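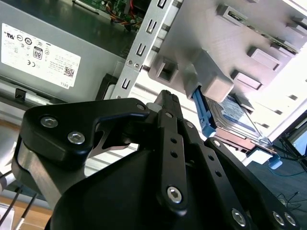
asolell_reader replied that the youth forum takes people who are already studying abroad too, so please don't give up on it just yet!

Print this page | E-mail this page

Youth forum for students abroad – can I still apply?
Posted by wirkska_girl, May 2019

Hi all! I'm in my second year at a university outside my home country and I just heard about the student forum that Cirkora is putting together in Moser. It sounds wonderful – workshops, a debate day, an evening with former exchange students – and I really want to go. My problem is that the page says it's for "young people preparing to study in another country," and I'm past the preparing part. Does that rule me out? Also, do they help with travel, and do I need a letter from my university or is a copy of my student card enough? I've never been to anything like this and I don't want to send in the wrong papers.

Print | E-mail

northbound5
You can apply! I went to the last one in December and there were plenty of us who had already started our degrees. The wording on the page is left over from the first time they ran it, when it was only for high school seniors.

On travel: they pay back train and bus tickets after the forum. You buy the ticket yourself, keep it, and hand it in with a short form at the front desk on the last day. Mine took 5 weeks to come through, so don't plan on that money for rent. Flights are only covered if you ask before you book, and you need the answer in writing.

On papers: the student card was not enough for me. They wanted a letter of enrollment with a stamp and the current school year on it. My student office printed it while I waited. You also write 2 short essays, one on why you're coming and one on something you'd like to change back home. Write the second one about something small and real that you know well. I wrote about the night bus in my town and ended up talking about it with half my workshop group, it was so much fun.

Sleeping is in shared rooms, 2 to a room, and you can put down a friend's name if you're both accepted. The debates are in the old town hall in Moser, which has 1879 over the door and a wonderful creaky balcony. Bring a sweater, the big hall is chilly even when it's nice out.

And go to the working groups in the afternoon! The opening speeches are fine, but the groups are where you get to know people. Ours wrote a page of suggestions for the student exchange office and sent it off together, and I still write to more than half of them.

Print | E-mail

asolell_reader
Yes, like I said up top, students already abroad are welcome. There's an info evening at the Asolell youth center if you're near there. I think you can hand in the form on paper too, but check first, I did mine online.

Print | E-mail

mapsandtea
no idea about the letter but if you live in Wirkska the direct bus to Moser is way easier than the train. good luck, hope you get in!!

Print this page | E-mail this page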